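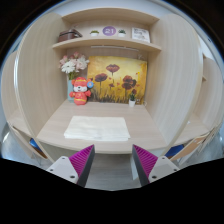
Mayuree Siriwan wrote to me after last month's post to say that she doesn't believe in library silence at all, that she has never once managed to read a full chapter in a room where everybody is trying to be quiet, and that the best studying she ever did was at a laundromat in Clatlow with the dryers going. I've been chewing on her note ever since, and I think she may be half right (sorry, Mayuree, I can only give you half!).

I went back to school at an age when most of my friends were paying for their kids to go. It was a bookkeeping certificate, evenings, and I hadn't sat down to study anything in 22 years. I had forgotten how. I bought highlighters. I bought a planner with a ribbon in it. Then I sat at the kitchen table and read the same page on depreciation until the refrigerator started humming, and then I listened to the refrigerator.

So I started going out to study, and that first winter I tried just about everywhere in town. The coffee shop on Mayrhofer Street was lovely until the after-school crowd came in, and besides, I felt I had to keep buying things. The church hall was free but so cold I wrote in gloves. My car was fine, I'll admit, and I passed one whole unit in the parking lot behind the pharmacy with a blanket over my knees.

What I ended up with was the second floor of the Roltness library, and it wasn't silent either. People have this idea of libraries. There was a man who cleared his throat before turning every page, and the elevator dinged, and somebody was always unwrapping something very slowly in the belief that slow was quieter. But it was all noise that had nothing to do with me. At home every sound is a question – is that the dryer, is that the dog, did he remember to lock the back door. At the library a sound was just a sound, and I could let it go by. I suspect that's what Mayuree had with her dryers. They weren't her dryers!

I do like having something on either side of me when I work. My grandmother used to put blinders on her old mare for the walk into town and I think of that mare quite often. Put me at a big open table and I will read the spine of every book my neighbor has brought and start wondering about her life. Give me a bit of wall at each elbow and I'll get through a chapter and maybe even the exercises.

Jitendra Saxena, who sat the same exams I did, went at it from the other direction. He had a kitchen timer, and he worked 35 minutes on and then walked the length of the building and back, whatever he was in the middle of. I tried it for a week. The timer made me so nervous that I kept checking on it like a cake. What worked better for me was stopping in the middle of a problem, on purpose, so that the next evening there was something already waiting and I didn't have to face a clean sheet. I still do this with the household accounts, and with letters, and it drives my husband up the wall to find half a sentence lying on the counter.

I finished in November, by the way. I got a B in the tax unit and I'm still a little sore about question 24, which I maintain was badly worded. The planner with the ribbon has recipes in it now.

Mayuree has promised to send me the address of the laundromat, if it's still open. I may take a book along and a bag of towels and give it a fair try. If any of you have a favorite place to get things done, do leave it in the comments, especially if it's over on the Tumerden side, where I'll be staying with my sister for a while and her kitchen is even louder than mine.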